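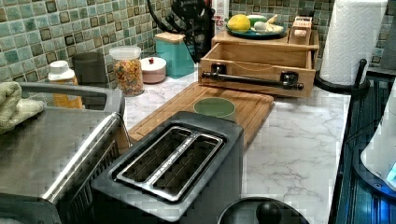
Two-slot toaster, with a small green cup behind it.

Build runner check, Pimentel repo

Secrets kept out of fork builds: yes. Lovely to see, and thank you Maarja for sticking with it.
Runner tokens expire: partly - 2 of the 4 still live on far too long, so please shorten them when you get a quiet moment. 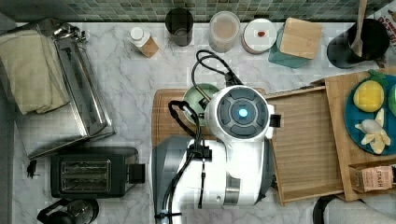 The old deploy key can go as well, once Kirsty Kerr is happy.
Outside pull requests wait for approval: yes, tested Tuesday.
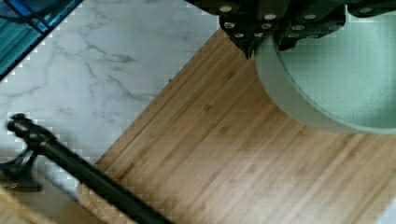

Cutting board and countertop.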